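Kaludbridge robot goes to school, starts with the spoons

Visitors to the Ruron workshop in Kaludbridge this July may find a grown adult holding a set of hand controls, moving one spoon very slowly, and looking pleased about it. The adult is a teacher. The pupil is a robot arm, and it has a lot of homework.

Ruron, a small automation firm with a fondness for kitchens, has been showing its arm how to handle tableware by remote control. An operator steers the gripper through the job from start to finish while the system records every move, including the dithering. The company says it has 1,472 of these demonstrations on file and considers the first 1,000 a warm-up. 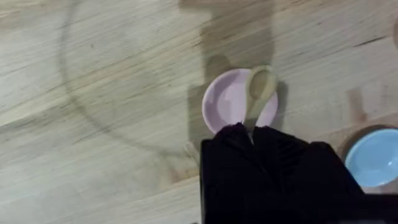
Spoons are the hardest thing on the syllabus, according to the firm, which had budgeted an afternoon for them. They are thin, they tip, and they have opinions about which way up they should be. Operators are told to go for the handle, and with a pale spoon sitting in a small pink dish that means bringing two black fingers right up to the rim, where they hide a good part of what the wrist camera would like to see. A blue bowl close by on the right leaves an operator one more thing to avoid nudging. Trainees are asked to keep going through a clumsy approach — the recording gets a note, and the next one starts.

The work is paid for in part by Hillau, a catering supplier that would eventually like a machine to lay out trays before the breakfast rush. Hillau has not said how soon "eventually" is. Ruron has not said either, though it did describe the arm's progress as "steady," a word also used for glaciers.

Shifts at the controls are limited to 20 minutes, after which operators hand over and go to shake out their wrists. The firm keeps 2 control stations running and wants more people to try them. Open sessions are held in the Hodžić building from 4 p.m., and no experience is required beyond having once used a spoon.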